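발표 메모: 서랍 속 지퍼백, 어떻게 접고 어디에 둘까
(수요일 모임용, 전체 12분. 질문은 끝나고 한꺼번에 받기)

시작

안녕하세요, 다들 퇴근하고 오시느라 고생하셨어요. 오늘 제가 들고 온 주제는 지퍼백입니다. 네, 주방 서랍에 있는 그 지퍼백이요! (웃음 기다리지 말고 바로 넘어갈 것) 지난번에 호마 아사디(Homa Asadi) 님이 냉장고 정리 이야기를 너무 재밌게 해 주셔서 저도 욕심이 좀 났어요.

우선 고백부터 할게요. 이사하면서 우리 집 지퍼백을 전부 꺼내서 세어 봤거든요. 115장이 나왔습니다. 새것도 있고, 씻어서 말려 둔 것도 있고, 지퍼가 망가졌는데 왜 모셔 두었는지 모르겠는 것도 있고요. 식탁에 펼쳐 놓으니까 저녁 차릴 자리가 없더라고요. 그날은 싱크대 앞에 서서 국수 먹었어요.

버릴 것부터 고르기

저는 한 장씩 물을 조금 넣고 거꾸로 들어 봤어요. 새면 끝, 미련 없이 보냅니다. 김치 담았던 것도 보냈어요. 냄새는 진짜 답이 없어요. 카레도 마찬가지고요. 생고기나 생선 담았던 건 처음부터 다시 안 씁니다. 이건 좀 힘주어 말하기.

여기서 꼭 질문이 나와요. 씻어 쓰는 게 귀찮지 않냐고. 귀찮죠! 그래서 저는 빵이나 마른 나물처럼 깨끗한 걸 담았던 것만 씻어요. 뒤집어서 컵에 씌워 두면 다음 날 아침엔 대충 말라 있어요. 구석에 물기가 보이면 하루 더 둡니다.

접는 법

(실물 꺼내기. 큰 것 2장, 작은 것 하나. 앞줄에 돌려 보시라고 하기)

공기 빼는 게 절반이에요. 바닥 쪽에서 지퍼 쪽으로 손바닥으로 쓱 밀고, 지퍼는 끝을 조금 열어 두세요. 다 닫고 밀면 빵빵해져서 영영 안 접혀요. 저 이거 깨닫는 데 한참 걸렸습니다. 그다음 세로로 반, 다시 가로로 반. 지퍼 부분은 되도록 꺾지 마시고요.

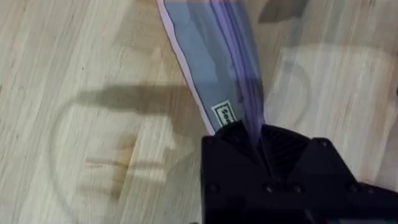
크기별로 나누는 건 다들 하시잖아요, 저는 거기에 용도를 하나 더 넣었어요. 냉동실용, 마른 식품용, 그리고 음식 말고 잡동사니용. 잡동사니용은 절대 다시 주방 쪽으로 못 옵니다. 구분은 색으로 하면 제일 편해요. 이렇게 지퍼 줄이 보라색인 봉지는 얼른 눈에 띄니까 한 가지 용도로 정해 두면 헷갈릴 일이 없어요. 비닐에 인쇄된 하얀 칸도 접을 때 바깥으로 나오게 해 두시면 꺼낼 때 방향 잡기가 쉽고요. 투명한 봉지밖에 없는 분들은 마스킹 테이프를 조금 붙이시면 됩니다.

넣는 곳은 정말 아무거나 괜찮아요. 저는 서랍 깊이가 16센티라 접은 걸 세워서 넣어요. 눕혀서 쌓으면 맨 밑에 있는 건 존재를 잊어버려요. 칸막이는 과자 상자 자른 걸로 시작했고 지금도 그대로 씁니다. 예쁜 걸로 바꿔야지 하면서 계속 못 바꾸고 있네요.

시간 남으면

남편이랑 싸운 이야기 (접지 말고 그냥 구겨 넣자는 파). 결론은 남편 서랍을 따로 줬다는 것. 시간 모자라면 빼기.

마무리

오늘 집에 가시면 서랍 하나만 열어 보세요. 다음 모임에서 몇 장 나왔는지 알려 주시고요, 저보다 많이 나온 분께는 제가 커피 살게요. 실물 봉지는 나가실 때 앞 테이블에 돌려주세요.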